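Drumitz: breakfast chores for robot arms

README for the March release

What is in this folder

Drumitz is a small set of recordings about one question we can't leave alone: can a machine make somebody's breakfast yet, and clear up afterwards? It holds 1,170 attempts at 14 kitchen chores, all done at table height with ordinary household things. Each attempt comes with camera video, the arm's joint positions, a one-line instruction in plain English and a mark for how it went.

The short answer is: bits of it! Lifting a lid by its handle goes well most of the time now, and when we started it hardly went at all. Turning a knob to a chosen setting is still a lottery. Wiping a plate looks lovely on video until you zoom in on the crumbs.

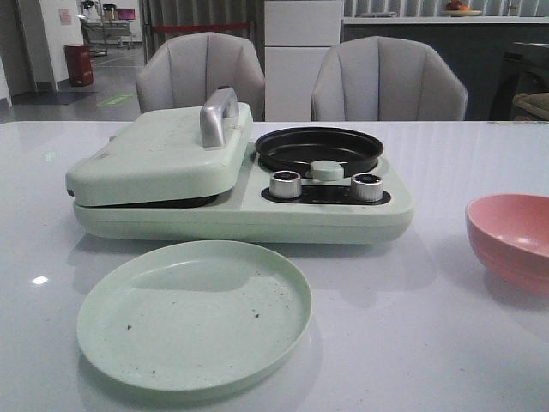 Breakfast machines turned out to be a gift for this sort of work. You get a hinge, a hot plate, a pan and small round controls within one arm's reach, and each of them asks for a different kind of touch. Ga-eun Jeon wrote most of the instructions, and she kept them the way people really talk ("pop the lid up", "turn the one on the right down a bit"). Please don't tidy them. The loose wording is half the fun, and models that do well on stiff commands often fall over on these.

How attempts are marked

done: the chore was finished with no help
part: some of it was finished, or the arm needed a nudge
missed: nothing useful happened
stopped: a person pressed stop

Min-kyu Sun and Benjamín Daza marked everything separately, then argued about the ones where they differed. Most of the arguing was over "part" for wiping. If you only care about clear results, drop "part" and you'll lose less than you'd think.

Length and layout

An attempt runs for about 60 seconds. Folders are named by chore, then by attempt number. The 4 chores starting with "wipe" share one folder (sorry, old habit), so filter by the instruction file and not by folder name.

Known problems

Shiny tabletops confuse depth readings, so treat depth near reflections with care.
No real cooking. Batter, eggs and steam are all missing, and they matter a great deal.
Knob angles were noted by eye.
Every arm used was the same model, so we can't say how well any of this carries over.

What we'd love to see

Someone stringing three chores together without a reset. Our best run, using the Jokska planner, managed two and then put the lid down on its own gripper. We cheered anyway.

Questions and corrections go to Yolanda Quintanilla or Elie Daher at Andar. If you find a wrong mark, send the chore name and attempt number and we'll put it right in the next release.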